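Workspace rules for two-arm cells, what do you all use?
Forum > Automation > Safety and Good Practice

mudgway_16
April 14, 2022
I'm rewriting our bench rules and I'm stuck on reach-in. Our old sheet says you can put a hand on the table if the arms are paused. The new guy at Wirken says no way, drives off or you stay out. Which is it at your place?

Vitalii Harasym
Drives off, always. A paused arm still has power and a program waiting to go. We had one resume on us in July when somebody leaned on the pendant, and that was the end of "paused is fine" at our shop.

zakell3202
Gonna disagree a little. If you make people kill the drives every time a cup tips over, they'll start skipping the step by lunch. We use a guarded stop with the enable switch in the hand of whoever's reaching in. Works great if you train for it!

Vitalii Harasym
Who's holding the switch when there are 2 people at the table, though?

zakell3202
The one reaching. It's in the rules, first line lol

pegboard
I'm with Vitalii on this, but I think the table matters as much as the stop. Our rule is one sheet of brown paper, and anything the arms are supposed to touch goes on it before the run starts.

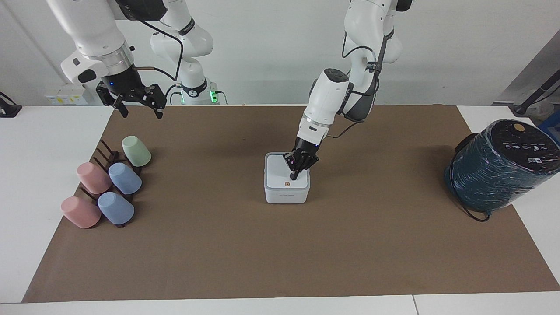 The other thing I'd write down is cables. Ours have to be routed along the arm with enough slack for full travel, and you check that by hand at slow speed before the first run (yes, every day, yes, people complain).

mudgway_16
Ok the paper thing I'm stealing. Do you tape it?

pegboard
Corners only. Swap it when it gets too creased.

zakell3202
Still say guarded stop. Post your draft when it's done and I'll mark it up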